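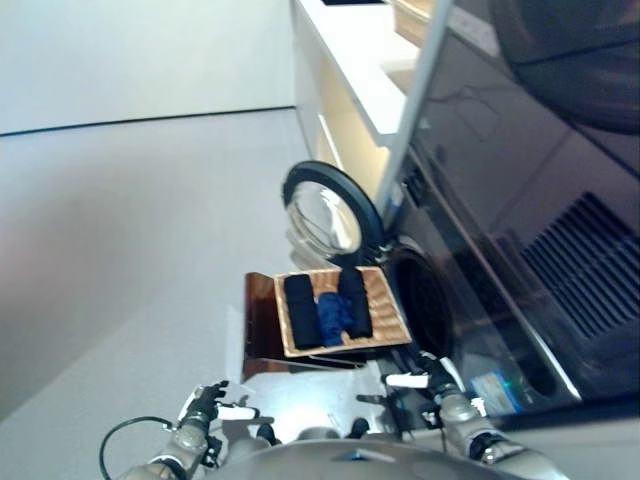
3 min read

# laundry-tray: student robotics club dataset, Punavberg

Recordings from the Coelho workshop group's laundry task, made with a two-armed robot over one school term. The club picked the task for the Claritz student challenge in December and kept adding to the set afterward.

## Task

Three pieces of clothing lie side by side on a shallow wooden tray in front of an open front-loading washer. The tray sits on a holder between the robot's two grippers. The robot has to move the clothes into the drum and leave the tray behind. Closing the door is a separate task and is not in this release.

## Contents

- 1268 episodes, most of them around 20 seconds long
- head camera video, joint positions and gripper state
- one line of text per episode, written by the student who ran it
- 2 splits, `train` and `heldout`

Failed episodes are kept and marked `fail` in the index. A piece hanging over the door rim counts as a fail. So does a dropped tray.

## Known problems

The head camera view is tilted. We did not rotate the video, so do that yourself if your model needs level images.

Black clothing against the dark drum is hard to segment. Our own masks were poor and we left them out. The washer front is glossy and the reflections have confused two of our detectors.

Folding is uneven. Some pieces start rolled, others crumpled, and the index does not say which.

Early episodes have a small time offset between video and joint data. Run `fix_offset.py` before loading them.

## Loading

Unpack everything into one folder and point the Sotent loader at `index.csv`. Older versions of the loader skip the text lines without a warning.

## Use

Free for classes and clubs. Please credit the Punavberg club in your report. Send corrections as a pull request against the index, one episode per line.

14 shares · 3 comments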